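Unit 8: Planning a Themed Menu for a Film Screening

Course handout, Food and Hospitality Studies, Bandmont Evening Program
Instructor: Perihan Çetinkaya

Purpose of the unit

Students will plan and cost a light menu to accompany the showing of a feature film to a seated audience. The menu must relate to the film, must be suitable for eating in low light, and must fall within the budget set out below. Students work in pairs. Each pair selects one title from the approved list, which is held at the front desk.

Literal and indirect themes

A literal theme repeats food that appears in the film. If the characters sit down to onion soup, the guests are served onion soup. Such menus are easily understood but are often impractical, as many dishes seen on screen do not hold well or require a knife and fork.

An indirect theme takes its direction from the setting, the period, the color scheme or the habits of a character. A film set on a night train might suggest small wrapped items of the kind a traveler would carry. A courtroom drama offers very little food, and the student must look elsewhere – to the season, the city or the decade. Indirect themes generally receive higher marks when the connection is explained clearly on the menu card.

Students should watch the chosen film twice before writing anything. The first viewing is for general impression. During the second, note the time of each quiet passage. Crisp or crunchy items should not be handed out shortly before these.

Setting out the room

Food is served from one table at the rear, away from the projector and its cables. Plates are set out before guests are admitted, and service stops when the lights go down. It resumes at the intermission, if there is one.
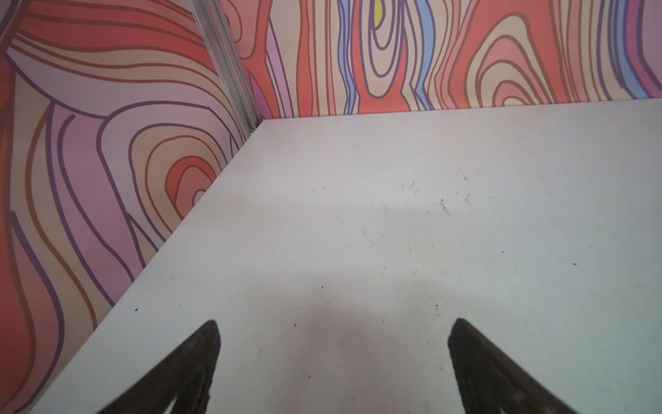
Choice of dishes

The following points apply to every menu submitted.

1. All items must be eaten with the fingers or with a single spoon.
2. At least one item must be fresh fruit or vegetables, served without sauce.
3. Strong-smelling foods, including hard-boiled eggs and smoked fish, are not accepted.
4. Ingredients containing common allergens must be listed on the menu card in full.
5. Hot items are limited to one per menu. The kitchen at Merkutdale has a single warming cabinet, and it is shared with the Tuncer baking class.

Color should be considered together with flavor. Pale foods are difficult to see in a darkened room, and a plate that contrasts with its contents is of practical help to the guest. Fruit is best left plain.

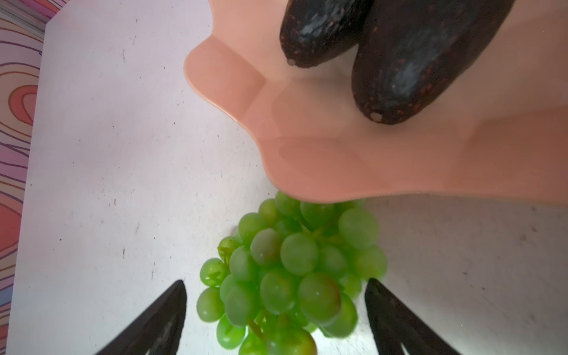

Figure 2. Green grapes and a pink plate with a scalloped rim.

Costing

The budget is calculated for 38 guests. Pairs should record the price of each ingredient on the costing sheet and attach all receipts. Borrowed serving dishes are not counted as an expense but must be listed.

Submission

Menus, costing sheets and a one-page statement on the theme are due on Mon 3 July. Late work should be discussed beforehand with Kumudini Miah in Room 658.

Reading

Chapter 8 of the course reader, and the sample menus by Sibel Güler and Güven Akgül from the December screening.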